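Spending Plan for the Second Hand
Project report, Robotics Practicum, Camarham
By Rowena Lumbao

So this is the money report. Dwight Gosselin wrote the one with the control diagrams, and I got the spreadsheet, mostly because I complained about the spreadsheet. Our question for the term was pretty simple on paper: if the lab adds a second five-year piece of hardware to go with the humanoid setup, what should it be, what does it cost to keep running, and what do we have to buy before it even shows up?

I started in February with the shopping list we inherited from last year's team. It had 16 lines on it. I loved this list for one afternoon. Then I started calling suppliers (well, emailing, I hate calling) and found that four of the part numbers were discontinued and one was for a gripper we don't even own. Lesson one, I guess: date your spreadsheets, people!

What we were choosing between

We narrowed it down to two options. Option A was a second multi-finger hand, same family as the one we have now. Option B was a plain two-finger gripper from Cabral plus a bunch of fixtures, with the leftover money going into spare parts.

I went in rooting for A. Jointed fingers are just more fun, and every visitor who comes through wants to shake hands with the thing. But fun isn't a budget category, and I had to put in writing what the fingers do for us that a simple gripper can't. Dwight and I made a list of the tasks we've got planned for next year and went through it one at a time. Most of them are pick up, move, put down. A few need real fingers: turning a knob, holding a tool by its handle, handling soft packaging. That was enough to keep A alive, but not enough to make it the obvious winner like I'd hoped.

Where the money goes once you own it

I asked for the maintenance log, and I'm so glad I did. The log goes back 132 entries, and I read every one with a highlighter. Fingertip pads came up over and over. Linkages came up less often, but when they did, the hand was out for days while we waited on parts from Plelley.

I also spent a couple of sessions in the lab just watching, which I'd recommend to anybody who has to budget for a machine they don't personally run. You notice how much mechanism is packed into each finger, all those exposed joints and tiny linkages between the shells, and you start pricing it in your head.

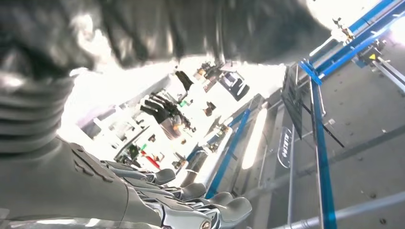
What I recommend we buy

My first draft said "one hand, one box of spares, done." Dwight read it and asked where the spare cables were. And the calibration fixture. And shipping. Fine! The revised order goes like this:

A spares kit for the current hand comes first, before anything new. I put in 50 fingertip pads, which sounds like a lot until you read the log. Bought in one batch they're cheaper, and we only pay freight once.

Next is one Cabral two-finger gripper with its mounting plate. This takes the boring pick-and-place work and saves wear on the good hand. The quote came to $1002 with the plate included, and they'll hold that price through the end of the term.

After that, a storage case and a labeled bin for small hardware. I know this looks silly next to the rest. But we lost a bag of screws in the move from Rulasville and ended up paying for overnight delivery on parts worth almost nothing.

The second multi-finger hand goes on next year's request. I still want it. I'd just like us to go a whole term with proper spares first, so we know what one hand really costs to run before we sign up for two.

Stuff I got wrong

I forgot lead times completely until week six. My original schedule had everything arriving before we needed it, which was adorable. Plelley's linkage sets are made to order, so that line has to be approved before the others or the whole plan slides.

I also left training time out of the plan. Somebody has to learn the new gripper, write the setup sheet, and teach the next group. We penciled Dwight in for that — he did agree to it, I have the email.

Still open

We need a yes or no on the spares kit before the Cabral quote runs out. The mounting plate drawing should be checked against the wrist flange by someone who isn't me. The updated spreadsheet is in the shared folder, and yes, it has a date on it now.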